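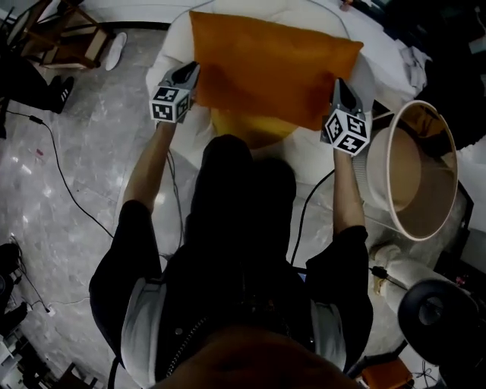
Orange cushion on the white sofa, 20 August 2026

Started on the living room after breakfast because I could not look at it any longer. Everything from the bedroom had drifted onto the sofa over the past week, and I have been sitting in the kitchen in the evenings without admitting why.

The orange cushion took longest. It is the velvety one, and every time a hand goes across it the nap lies the other way and it looks dirty when it isn't. I tried it flat on the seat, then upright in the curve of the back, then flat again. A straight cushion does not sit well on a round sofa. I bought the sofa from Imhof for the shape and have been fighting the shape ever since.

The yellow is a problem too. On its own I like it. Next to the orange it looks like a fruit stand. I may move it to the bedroom chair, or wait for October, when the light in that room goes gray and more color might be welcome.

Left the white and gray pile for last, as usual. Two of the things in it needed washing, the rest only folding. Put the folded ones on the shelf in the hall and ran the wash at 40. I still have not found the lid to the Wovar box, so the winter blankets are sitting open in the closet.

Wiped the lampshade with a dry cloth. Dust gets down in the pleats and does not want to come out — I should try the soft paintbrush from under the sink. The shade has gone a little tan on the inside, or else it was always that color and I never looked. The Mondis catalog has a plain one with no pleats for 300, far too much for a lampshade. I put the catalog in the recycling so I would stop looking at it.

Lunch was late, leftover rice and an egg. Vacuumed under the sofa afterward and found a pen, a hair tie and the receipt from Cestance I needed in June. Too late to return anything now. Kept the receipt anyway.

Sat down around five with the window open and read a chapter and a half. The cushion is flat on the seat again. It is good under the knees that way, so it can stay there for now.

Tomorrow: paintbrush, Wovar lid, call about the kitchen faucet — it has started dripping again on the cold side.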